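Re-dressing the cable conduit on a two-arm table cell

The corrugated conduit on a table cell wears at the places where it bends most, usually the elbow and the wrist. Inspect it every 1,000 cycles. Replace any length that is flattened, split or rubbed shiny.

Tools: hex keys, side cutters, reusable ties, a paint marker, a torque driver. Allow 52 minutes per arm.

1. Park both arms and switch off the motor supply. Support the forearm by hand before the brakes or holding current drop out.
2. Mark the conduit at each tie point with the paint marker.
3. Cut the old ties. Point the cutters away from the camera lead.
4. Pull the conduit off from the wrist end back to the base.
5. Fit the new length to the paint marks and tie it loosely. 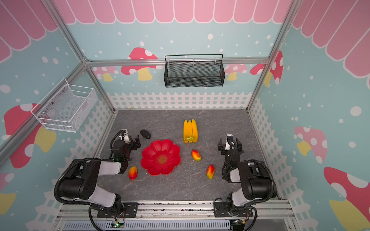

Slack is set with the arm moving by hand, never from the parked pose alone. Start with the elbow raised and folded, as on the right arm, then reach the forearm out low over the table, as on the left. The loops should stand outward from the joints in both poses. If a loop pulls straight at full reach, move the nearest tie back 35 mm and repeat. Check the bracket bolts at the front rail while the arm is clear of them.

Tighten the ties until the conduit no longer slides, then trim the tails flush. Restore power and run the range check at low speed - program 407 on the Birkby controller. Watch the wrist camera feed for dropouts through the whole run. A dropout at one fixed angle means the lead is pinched at the last tie.

Log the work under the arm's serial number. Questions on conduit sizes go to Lumturie Ivanov.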